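I run a little workshop called Skaltum, and I'm looking for a few people to help me get our old tables back in shape! You'd be peeling tape, scrubbing off the gunk it leaves behind, and touching up scratches. We've stuck down so much duct tape over the years (gray, black, clear, whatever was on the roll) that some tops are more patch than table. 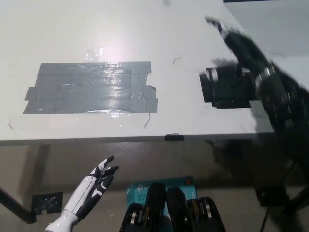 No experience needed, just patience and decent fingernails. I'll supply scrapers, gloves, rags and cleaner. Pay is $70 for an afternoon, plus lunch from Bellalano, and you can do one afternoon or several.

If you've refinished furniture before, please say so, as I'd love a second opinion on the edges – I keep going back and forth on sanding them or leaving them alone.

Leave a note for Tomoyo Takeda at the Tresbridge front desk, or come by room 106 and ask for me.

Tyyne Honkanen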